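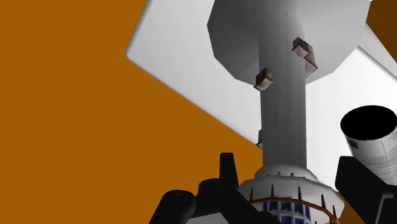
Pale panel on an orange-brown surface, computer render.

Review: Nosia, the celebrity trademark podcast
19th September

I put off trying Nosia for ages, and now I've gone through 30 episodes and I want more! It's a show about famous people and the names they try to own: perfume lines, baby names, catchphrases, all of it. Rachid Ragab hosts, and he has a lovely way of reading a dull filing out loud so that you catch the insult buried in paragraph six.

Start with the two-parter from May on the Jollton sisters, who both wanted the family name for a swimwear label. I knew the gossip version (who didn't?) but had no idea how much of the fuss came down to one badly worded form. The Sotelo episode is great too, though it takes a while to get going and the ads in the middle are loud.

Sound is clean, episodes run short enough for a commute, and the show notes link to the paperwork if you like that sort of thing, and I really do. My only gripe is the Gretcombe interview, where the guest dodges every question and Ragab lets him.

Two extra shows a month if you subscribe. I did, the same night.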